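Folding Table and Laundry Area: Inspection Checklist with Comments
Site: Budthorpe, linen room, ground floor
Checked by: Kristine Ignacio
Countersigned: Hsin-yi Hsueh
Period: November 2018
Sheet 54

1. Table surface clean and free of splinters, chips and sticky patches.
Satisfactory. Wiped down with the Ferine cleaner before the check. The white top shows every mark, so wipe again between loads if anything has been set down on it.

2. Table stable, no rocking when leaned on.
Satisfactory. Front left foot was adjusted in July and has held.

3. Working area clear apart from the item being folded.
Satisfactory. One piece at a time in the middle of the table, basket to the back right corner. Staff have stopped leaving mugs on the top, which was raised on the last sheet.

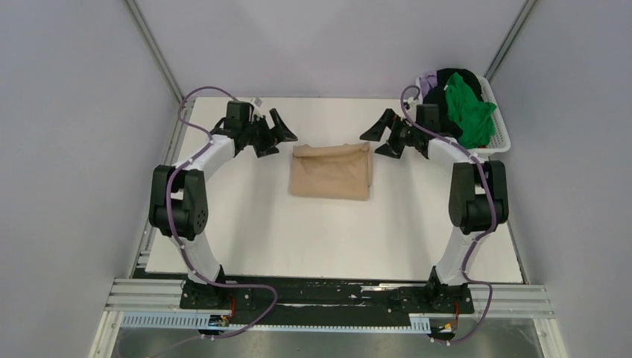 Item 3. Tan-beige cloth folded on the table, surface around it bare.

4. Items checked for pins, clips and loose buttons before folding.
Action needed. Two pins were found in a pillowcase on the day of the check. Pockets and hems are to be felt along before anything goes on the pile. A lidded tub for pins has been ordered from Marquez and should be kept on the shelf, not on the table.

5. Folded items flat, with edges level.
Satisfactory with comment. Top flaps should be smoothed down before stacking. Thick folds on one side make the piles lean, and a leaning pile on the upper shelf will come down when the door is shut. Keep piles no higher than the shelf label.

6. Laundry basket sound, no split slots or sharp edges.
Satisfactory. Run a hand round the rim and the slots before each use. The old basket, tag 599, had a split handle and has been thrown out. Its replacement is tag 622.

7. Basket not overfilled, clothes not hanging where they can be trodden on or caught.
Satisfactory with comment. A sleeve over the rim is acceptable while the basket is on the table. Tuck everything in before it is carried. 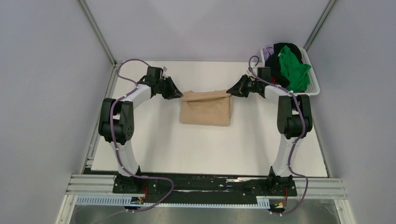

Can the basket be left on the floor while someone is folding?
Only against the wall, under the shelves, and never between the table and the door. It goes back on the table or the rack as soon as folding is finished.

8. Floor around the table dry and free of lint.
Satisfactory. Lint had gathered behind the Petmont dryer and was swept out during the check. Add this to the weekly clean.

9. Lighting good enough to see stains and pins.
Action needed. The tube nearest the door flickers. Reported to maintenance, replacement to be fitted within 20 days.

10. Walkway to the door clear.
Satisfactory.

Items 4 and 9 stay open until signed off by Hsin-yi Hsueh. Please write any comments on the back of the sheet with your initials.

Budthorpe Household Services | Contact the linen room | Copyright Budthorpe | Back to top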